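Leave the kettle where it is

My mother is 84 and lives on her own in a bungalow with one carer who comes in the mornings and me, who comes when I can. For the past year I've been having the same argument with well-meaning people, and since it's my own corner of the internet I'm going to have it here as well.

The argument is about moving things. Everyone who comes into an old person's home wants to move things! The first agency we used sent a very pleasant man called Tormod Sandberg to do what he called a home review, and inside an hour he had a list of 35 changes. The kettle should go by the sink. The mugs should come down from the high shelf. The rug should go, the telephone should go by the bed, and the bread bin (I still don't understand this one) should go altogether.

Some of it was perfectly sensible. The rug did need to go, and I'd been tripping over it myself for years. But Mum can make a cup of tea in that kitchen practically in her sleep, because her hands know where everything is. Her memory for what happened at lunch is poor and getting poorer. Her memory for the kettle is superb. Shift it three feet to the left and you've taken away the one part of the job she was still doing without help.
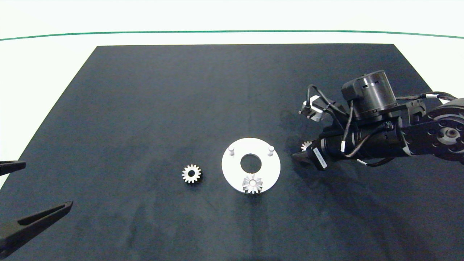 I said as much to Elsa Sundqvist, our morning carer, who'd been in the work for 24 years before she came to us, and she'd seen it go wrong more times than she cared to remember. She puts it down to people thinking of a home as a set of hazards. What she does is look at how the person already goes about a thing, and leave as much of it alone as she dares. She'll lay out breakfast on a dark mat, for instance, because a white plate on a black mat is so much easier for tired old eyes to find than a white plate on a white cloth. Mum's in the same chair, with the same plate, and the mat is the only new thing on the table. It took her no time to get used to it, and she's stopped pushing her toast off the side.

That's the sort of help I'm all for. It's cheap, it's small and you can take it away again if she hates it.

What the brochures want to sell you

Compare that with the post I get. Once you've rung two or three care firms you are on a list for life, I think. One outfit, Zuvia, wanted nearly 3,000 pounds for a package with sensors in every room, a talking pill box and a tablet called the Drovura that would remind Mum to drink water. I rang them up, I was curious! The chap was friendly enough, but when I asked who would show her how to use it he said there was a video.

A video. She thinks the television remote is the telephone at least once a week.

I'm not against gadgets, before anyone writes in. Sajib Bepari, who I met at the carers' coffee morning, has a door alarm for his father and says he'd never have slept again without it. His father was getting up at four in the morning and walking to a bus stop. Of course he needs an alarm. Mum doesn't go anywhere at four in the morning, she's snoring, and an alarm on her door would only frighten the cat.

My grumble is with help that comes in a box, the same for everybody, chosen before anyone's sat down and watched how the day goes. Tormod's list had been typed up on a form. I saw the form. Half of it was ticks.
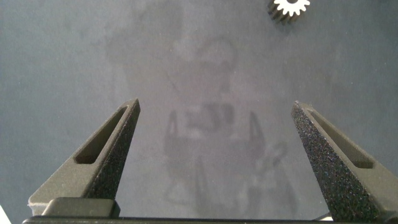
What I'd ask for instead

Time, mostly. Give the carer 6 visits of just being there before anybody draws up a plan. Let her see that Mum always puts her glasses in the fruit bowl, and that this is fine, because that's where she looks for them. Let her find out that the radio has to be on before the curtains are opened or the whole morning goes sour.

I know what this costs and I know the agencies are stretched. Boris Halás, who runs the one we're with now, told me straight out that he can't bill for sitting and watching, and that the council won't pay for it either. He lets Elsa do it anyway in the first fortnight and swallows the difference. I don't know how long he can keep that up. I'd happily pay a bit more to see it written into the contract, and I've told him so.

The mugs are still on the high shelf, by the way. I gave in on that one for a week in April and moved them down, and Mum stood in front of the open cupboard for ages with her hand up in the air. So back they went. She only uses the one anyway, and it lives on the draining board.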